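What a Robot Does All Day (Mostly It Picks Up a Carrot)
Young Explorers' Pages, Lorinov

If you have learned about robots from movies, you probably expect one to march into the room, say something in a flat voice, and then either save the world or try to end it. The robots at the Aster workshop in Lorinov do none of this. They don't march, having no legs. They don't talk. What they do, over and over, is move toy vegetables.

Our group went to the spring open day on 22/04/2026. Grown-ups got a talk with charts in it. Children nine and up got to stand next to the tables, which was a much better deal.

First, what is a robot arm?

Hold your own arm out and look at it. You have a shoulder that swings, an elbow that bends, and a wrist that bends and twists. A robot arm is built on the same plan: stiff parts, called links, with joints between them. Inside each joint is a motor. When you want to touch your nose, you just touch it, and your brain sorts out the shoulder and elbow without telling you. A robot has to work out how far to turn every joint, every time, and if the sums are wrong it will calmly touch the wrong thing.

At the end of the arm is whatever tool the job calls for. In a car factory that could be a welder. At Aster it is a gripper, a hand with two fingers that close toward each other. Try spending breakfast using just your thumb and one finger, and not bending either one. You will soon feel sorry for the robot, and so will whoever has to mop up the milk.

The play kitchen

Dušan Paulík runs the table we liked best. He has worked with robots for a long time and speaks about them the way some people speak about a lazy cat. The job at his table sounds like something you could do half asleep: take the food from one dish and put it in another.

"A two-year-old can do this," he told us. "A two-year-old can also climb out of a crib and eat a crayon. They are very advanced machines."

Why toys? A real carrot gets old, goes floppy and rolls away under things. A toy carrot is the same on the last try as it was on the first, and at this table there are plenty of tries. In March the team did the same move 75 times in one afternoon, and wrote down every one.
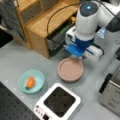
The arm over the table, with the orange carrot in its teal bowl and the pink plate next door.

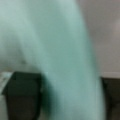

A close-up from the small camera down at the gripper, with everything a blur and most of it green.

How does a robot see?

Badly, a lot of the time. A camera does not see "a carrot." It collects a huge grid of tiny colored dots, and each dot is stored as numbers. A computer program has to go through all those numbers and decide which ones are carrot, which ones are bowl, and which ones are table.

Your eyes do a clever trick that you never notice. Hold a finger at arm's length and look at it. Now bring it slowly toward your nose. At some point the finger goes fuzzy and you go cross-eyed. Cameras have the same trouble (minus the crossed eyes). Each lens has a range where things look sharp, and outside that range they turn to soup.

So why not put one camera far away and leave it there? Dušan Pešek, the other Dušan, answered that one. A faraway camera can take in the whole table, but the arm keeps getting in its way, like a tall person at the movies. A camera near the fingers goes wherever the fingers go, so it can look at the very spot where the grabbing happens. It also has no idea what is going on anywhere else. If you use both, each can help when the other one is stuck.

Yes, there are two Dušans. Visitors shout "Dušan!" and get whichever one is less busy.

How does it learn?

There are two main ways to get a robot to do something. The old way is to write out each step: go here, lower this much, close, lift. That works very well as long as nobody moves the bowl. Somebody always moves the bowl.

The newer way is to show it. A person steers the arm through the job, again and again, while the computer saves what the cameras saw and how the joints moved. Then the program hunts for patterns in all those examples. With luck, it can handle a bowl that is a little to the left, or a carrot that is pointing the wrong way. Without luck, it picks up air with great confidence and delivers the air to the plate.

Libor Zeman let some of us steer. I went third. I had 30 seconds, and I spent most of them finding out that my left and the robot's left were different lefts. It is harder than any video game I've tried, and there is no music.

Questions our group asked

Can it pinch you? It could bump you, so there is a line on the floor and you stay behind it. There is also a big stop button. You may not press it for fun. Vratislav Vávra asked us this rule back three times before we were let in.

Does it get bored? No. The people do, a bit.

Does it have a name? The staff call it Ider. I asked why, and both Dušans blamed each other.

Will it do my chores? Dinesh Kurup's answer was "not this year." When we asked about next year he went to get more juice.

Try it at home

You need a friend, a bowl, a plate, a spoon and a scarf. Put the spoon in the bowl and tie the scarf over your friend's eyes. Your friend is the robot, and may only do exactly what you say. Get the spoon onto the plate. "Grab it" does not count as an instruction. "Move your hand left, stop, down, close your fingers" does.

My brother and I needed seven goes, and two of those were spent arguing over what "down" meant. Swap places afterward, or the robot will complain.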